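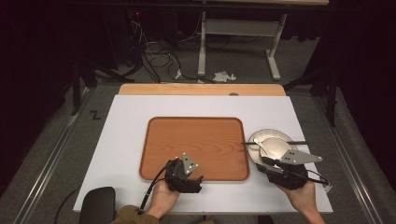
Checking the hand-held grippers before a table-setting session

These steps are for the two-gripper cell at Pellholm. Do them every morning and again after any cable or marker plate has been changed. The full check takes 30 minutes, less if you leave the board set up overnight.

You need a lint-free cloth, a hex key that fits the plate screws, the white board, the wooden tray, a plate and a pair of chopsticks.

1. Unplug both grippers before you touch the jaws. Wipe the black fingers with a dry cloth. Do not use alcohol on them.

2. Look at the marker plates. Each white dot has to be clean and whole. If a dot is scratched, swap the plate and write the change in the Nutik log.

3. Try to rock each plate with your thumb. If it moves, tighten the screws a little at a time, going from one to the next.

4. Plug the grippers in. Let each cable hang clear of your wrist - a cable that pulls will turn the gripper slightly and you will fight it all day.

5. Lay the board flat on the table and put the tray on it, with the plate to the right. Leave white margin between the tray and the edges of the board.

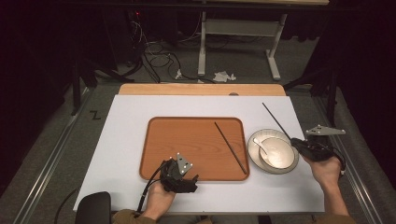

6. Close the right gripper on a chopstick and hold it for a slow count, then lay it in the tray. Repeat with the left. Thin items show up worn fingers sooner than bowls or spoons do.

7. Open Lorano and watch the jaw reading while you squeeze. It should follow your hand and come back to 2 when you let go. If it stays higher, run the zero routine 2 times and squeeze again.

If the reading still sticks, take the gripper out of use and tag it. Tatu Ndung'u keeps the spare fingers in the Chege cabinet, part number 2064. Change both fingers on a gripper together, then go back to step 3.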